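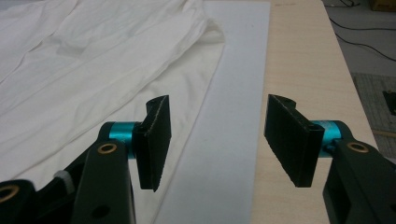 A crumpled white cloth, a long pale board and a wood-grain tabletop.

Tromiswood Learning > Materials > Bending and Folding > Why Cloth Crumples

Print this page
E-mail this page

Why does cloth crumple when a board stays flat?

If you drop a tea towel on a table, it lands in a heap of folds. If you put a board on the same table, it lies flat. Both objects are wide and both are much thinner than they are wide, so their shapes are similar in one way. The difference is in how easily they bend.

This page explains what bending is, what cloth is made of, where creases come from and how heat and water remove them. Words in the list at the end are used throughout.

What happens when something bends

Take a rubber and bend it into a curve like the letter C. The outside of the curve is stretched and becomes slightly longer. The inside is squashed and becomes slightly shorter. Somewhere in the middle is a layer that is neither stretched nor squashed. Engineers call this the neutral layer.

To bend an object, you have to supply enough force to stretch one side and squash the other. An object that needs a large force is called stiff. An object that needs only a small force is called flexible.

Two things decide how stiff a flat object is. The first is the material. Steel resists stretching more than wood does, and wood resists it more than rubber does. The second is the thickness.

Why thickness matters so much

Thickness has a larger effect than most people expect. If you make a flat sheet twice as thick, using the same material, it becomes eight times as hard to bend. You find the number by multiplying 2 × 2 × 2.

If you make the sheet ten times as thick, you multiply 10 × 10 × 10. The thick sheet is 1,000 times as hard to bend as the thin one.

This only works if the thick sheet is one solid piece. A pile of ten loose sheets of paper is only ten times as hard to bend as a single sheet, as the sheets can slide over each other. Glue the sheets together and the sliding stops. The glued block then behaves like one thick sheet, and the pile becomes much stiffer without any more paper being added.

What cloth is made of

Cloth is not a solid sheet. It is made from threads, and each thread is made from fibres.

A fibre is a very thin strand. Cotton fibres grow around the seeds of the cotton plant. Wool fibres grow on sheep. Polyester fibres are made in a factory by pushing melted plastic through small holes. A single fibre is so thin that it bends under almost no force at all.

Fibres are twisted together to make thread, which is also called yarn. The twist presses the fibres against each other so that they grip. The fibres can still slide a little, in the same way as the loose sheets of paper, and so the thread stays flexible.

Woven cloth has two sets of threads. The warp threads run along the length of the cloth. The weft threads run across it, passing over and under the warp. A piece of cloth the width of a small tea towel can have roughly 800 warp threads side by side. Each one can bend, and each one can shift slightly against its neighbours.

Knitted cloth is different. It is made from loops of yarn that hook through one another. The loops can open and close, so knitted cloth stretches more than woven cloth. Most T-shirts are knitted. Most sheets and tea towels are woven.

Where folds come from

When cloth is dropped, gravity pulls every part of it down. A stiff sheet can hold its own weight up across a gap, but cloth cannot. It bends until it is resting on something, and that may be the table or another part of the cloth.

Cloth also meets a problem of shape. A flat sheet can be rolled into a tube quite easily. It cannot be wrapped smoothly round a ball. You can check this by trying to cover an orange with a paper napkin. There is always too much napkin in some places, and the extra has to go into folds. A piece of cloth pushed inwards from several sides has the same problem, so it forms ridges and points.

Folds and creases are not the same thing. A fold is a bend that is there while something is holding the cloth in that shape. A crease is a bend that stays after the cloth has been pulled out flat.

Where creases come from

To see how a crease is made, you have to think about parts of the fibre that are too small to see.

Cotton and linen are made mostly of a substance called cellulose. Cellulose is built from long chains of atoms lying next to each other. Weak links, called hydrogen bonds, hold each chain to the ones beside it. When a cotton fibre is bent sharply, some of the weak links come apart and the chains slip. New links then form in the new position. The fibre now holds its bent shape, and you see a line in the cloth.

Three conditions make creasing worse:

Pressure. A cloth at the bottom of a heap is pressed harder than one at the top, so its folds are sharper.

Water. Water gets between the chains and loosens the weak links. Damp cotton left in a heap dries with its creases set in place.

Time. The longer a sharp fold is held, the more links have time to form again.

Wool creases less than cotton. Its fibres have a natural wave and behave a little like springs. Polyester creases less than cotton as well. It takes in very little water, so its chains are not loosened in the same way.

How creases are removed

An iron uses heat, pressure and, in many cases, steam. Water boils at 100 °C at sea level and becomes steam. The steam passes into the cloth and loosens the weak links. The heat makes the chains move more freely. The flat, heavy plate of the iron then presses the fibres straight. As the cloth cools and dries, the links form again with the fibres lying flat.

The same process that makes a crease is therefore used to remove one. Only the shape being held is different.

Irons get hot enough to cause serious burns. Ask an adult to do any ironing. Never touch the plate, even if the iron has been switched off.

Some creases can be reduced without an iron. Shake the wet cloth, pull the edges straight and hang it up. The weight of the water pulls the threads downwards while they dry.

Why a flat surface helps with folding

Cloth takes on the shape of whatever it is resting on. On an uneven surface, such as a bed, the threads are pulled in different directions and the edges are hard to line up. A table or a board does not bend under the cloth, so the cloth can be smoothed against it.

The straight edge of a board can also be used as a guide. Lay the cloth flat, place the board on it along the line you want and bring the cloth over the edge. The fold will be straight. Slide the board out before making the next fold.

Test it yourself

You will need:
4 strips of different material, all the same length and width (try writing paper, thin card, thick card and an old piece of cotton cloth)
a ruler
a table
a heavy book

1. Lay one strip on the table so that half of it sticks out over the edge.
2. Put the book on the half that is on the table.
3. Measure how far the free end hangs below the level of the tabletop. Write the result down.
4. Repeat with the other strips. Keep the same length sticking out each time.

Put the results in order from the smallest drop to the largest. The strip with the smallest drop is the best at holding itself up. The cloth will probably hang almost straight down.

Now fold the writing paper lengthways into a V shape, like a long gutter, and test it again with the V end over the edge. Hold it in place by hand, as the book would flatten it. The drop will be much smaller. The material has not changed, but some of the paper now stands above the rest, and this makes the strip behave as though it were thicker. Corrugated card uses the same effect.

Words used on this page

Cellulose: the substance that makes up most of a cotton or linen fibre.
Crease: a bend that stays in a material after it is pulled flat.
Fibre: a single thin strand.
Flexible: easy to bend.
Neutral layer: the part of a bent object that is neither stretched nor squashed.
Stiff: hard to bend.
Warp: the threads that run along the length of woven cloth.
Weft: the threads that run across woven cloth.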